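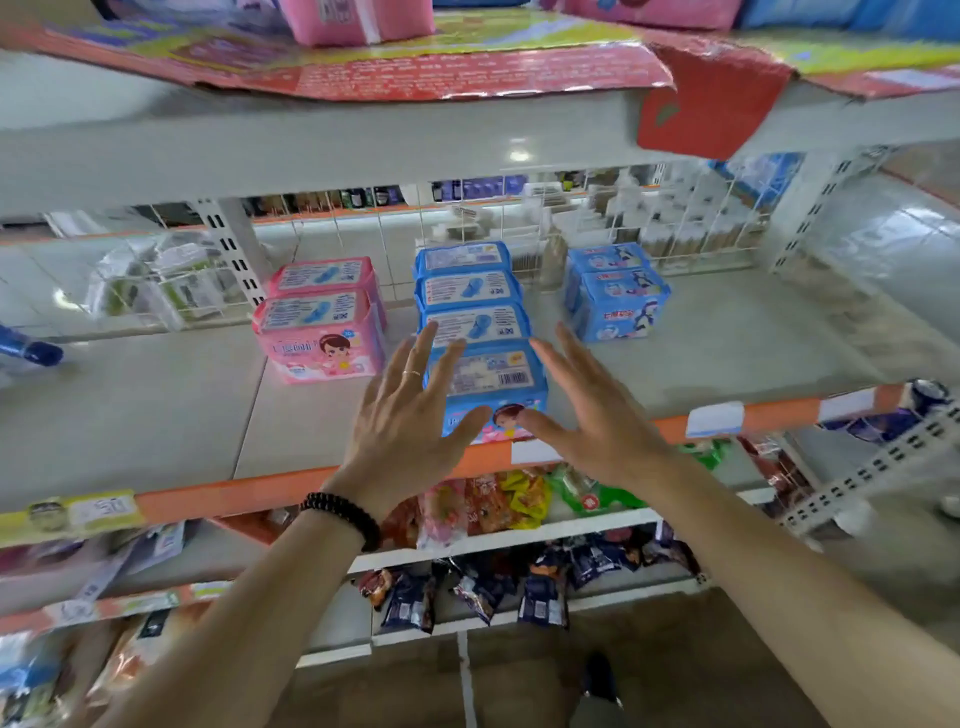 Sanitary pads on a middle shelf at the Kastitz store.

Kastitz Gives Period Products a Permanent Place on the Shelf

2024-03-15. Kastitz, the neighborhood convenience store run by Gisar, has moved sanitary pads into its main shopping aisle and will keep them there year-round. The change covers day and night pads in several packages, including brands with cartoon characters on the wrapper that are popular with younger shoppers.

Until last August the store kept its pads behind the checkout counter, next to batteries and phone cards. Customers had to ask a cashier for them by name. Store manager Selamawit Mekonnen said that a lot of people did not want to ask, and that some left without buying anything.

"We heard it from students first, then from their mothers," Mekonnen said. "They wanted to pick up a pack, look at the size and the price, and put it in the basket like anything else. So we cleared a shelf."

Gisar sent out a short customer survey before making the move. It received 427 replies. Of those, 372 said they would prefer to find pads on an open shelf. The most common written comment was about prices, which customers said they could not see from the other side of the counter.

The pads now share a shelving unit with snacks. Packages are laid flat in stacks with the front facing out, and the wrapper colors help shoppers tell one product from the next. Shelf labels carry the price. Staff straighten the stacks during the morning and evening shifts and bring the older packages forward when new stock comes in.

Zewditu Yilma, who plans shelf layouts for Gisar, said the middle shelf was picked for reach. Pads had been tried on a bottom shelf at another Gisar store, where packages were pushed to the back and the stacks fell over. Yilma said the layout at Kastitz leaves open space on the shelf so that a customer can lift out one pack without moving the others.

"Soft packages slide," Yilma said. "If you fill the shelf to the edge, they end up on the floor. Short stacks are easier to keep neat, and we can fill them again from the back room."

The range is supplied through Alemneh, a regional wholesaler of household and personal care goods. Alemneh delivered 2,589 packages to Gisar stores during the trial period. Abrehet Tefera, sales manager at Alemneh, said imported brands made up a larger part of the order than the company had planned for, and that the next delivery will include more night pads.

Many of the imported packages are printed mainly in Chinese. Gisar is preparing a plain-language card for the shelf that will list the pad length, the number of pads in a pack and whether the product is meant for day or night use. The cards are being printed by Steko and will be put up as they arrive.

Gisar will also give 50 starter packs to the health office at a nearby secondary school this spring. Sosina Gebretsadik, the school nurse, will hand them out to students who need them during the day. Each pack holds day pads and a printed sheet on use and disposal.

Other Gisar stores will change their shelves over the coming months, beginning with those that still keep pads behind the counter. Store hours and regular prices at Kastitz stay the same.

About Gisar
Gisar operates small neighborhood stores selling groceries, snacks, drinks and personal care products.

Press contact
Zakhar Stetsiuk, Communications, Gisar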